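Noviembre · Svenja Schwaiger · 2 min de lectura

¿Cada cuánto se aceita una mesa de madera?

Heredé una mesa de comedor y la lijé entera (¡qué paliza!). Le di dos manos de aceite Tremov y a las 90 horas seguía pegajosa — ¿le falta tiempo o me pasé?

Ibarra
Te pasaste. Trapo de algodón, frota fuerte y retira lo que sobre.

Hito
Yo lijo a 400 entre mano y mano, y luego una capa finita al año. La mía la dejé secar con la ventana abierta y muy bien.

3 comentarios · 55 veces compartido

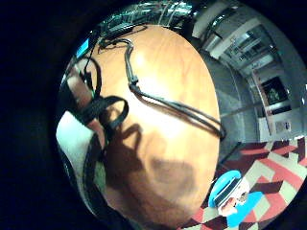 Tirkdale: Pues yo me pasé a la cera hace años y no vuelvo al aceite, aunque con los vasos calientes hay que andar con ojo.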